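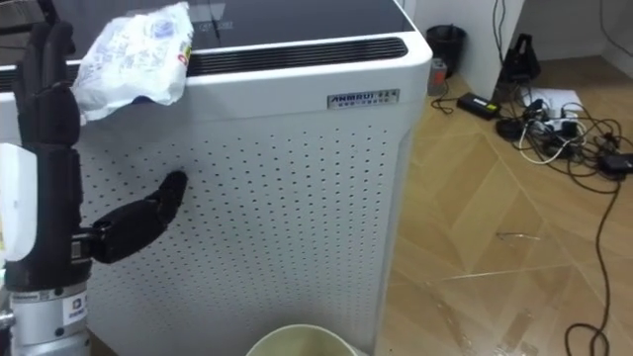
I bought the Younis hand care kit in March, after more than a year of looking after our robot with whatever was in the kitchen drawer, and I've been meaning to write it up ever since. It cost £118 with the little torque driver included, and I should say straight away that I like it very much, although I do have a few grumbles.

For anyone who hasn't met one, the kit is meant for robot hands with separate fingers and a thumb. You get the driver, 21 bits in a hinged tin, a tube of light grease, a pot of thread lock, a set of soft brushes and a long card with the checks printed on it in the right order. We use ours on Casia, who does household jobs in a test room in Lurkham — fetching, pressing buttons, picking up litter, working round the furniture without knocking it over. Litter is harder on a hand than you'd think! Crinkly wrappers and thin bags find their way into every gap between the segments, and little bits of fluff follow them in.

The brushes have been the best surprise. There's a narrow one with a bent neck that gets right down to where the thumb joins the palm, and I can clean a whole hand in the time it takes the kettle to boil (a slow kettle, I admit). Before that I was using a toothbrush and a good deal of muttering.

The driver is lovely too. It clicks softly at the set point and the handle is fat enough for cold fingers. My colleague Aicha Nasr has much smaller hands than mine and finds it a bit of a lump, so do try one first if you can. The wrist screws are easy with it. The ones at the base of the thumb are awkward whatever you use, and I still end up kneeling on a cushion with a torch in my teeth.
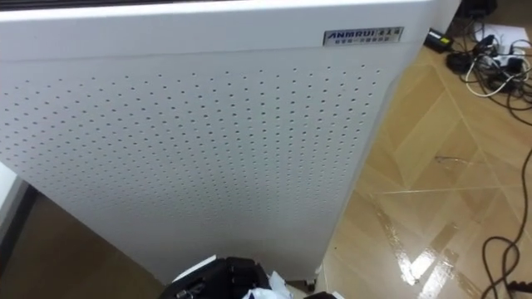

Now, the setting-up card. It tells you to park the arm, cut the power, check the fingers for play, tighten, grease, power up and then run a slow open and close before you let the hand near anything. All sensible. Where it falls down is the next bit, which says simply "test on a typical object". Typical of what? We do our first runs beside something tall and pale with a flat side, as it makes a crooked finger very easy to spot by eye, and then we move on to soft things like paper and plastic. If the grip is a touch out after greasing, soft things will show it up long before a mug does. I'd love the Younis people to put that on the card.

I'd also ask for a line about leads. Chargers and extension cables breed on the floor of any room with a robot in it, and a low arm and a loop of flex are not good friends. I now do a slow walk round before power-up, and I've added it to our card in biro.

The grease is fine. It stays where you put it and doesn't smell. I did try the Gollow grease as well, which came in a much bigger tub, but it went tacky on us and I've gone back. The thread lock pot has a dreadful lid. I decant mine.

As for wear, our hand counter stood at 465 hours when the kit arrived and it's at 1,151 as I write, and in all that time I've had to retighten the thumb twice and the fingers not at all. I can't swear that's down to the kit, as we also got a lot better at doing the checks on time once there was a proper tin to open. The bits are holding up well apart from the smallest hex, which has rounded off, and I had to ring up for a new one. It came by post a few days later in a padded envelope, with a second one thrown in, which was kind of them.

Four stars from me. I'd buy it again tomorrow, and if they ever sort out that lid I'll come back and add the other half.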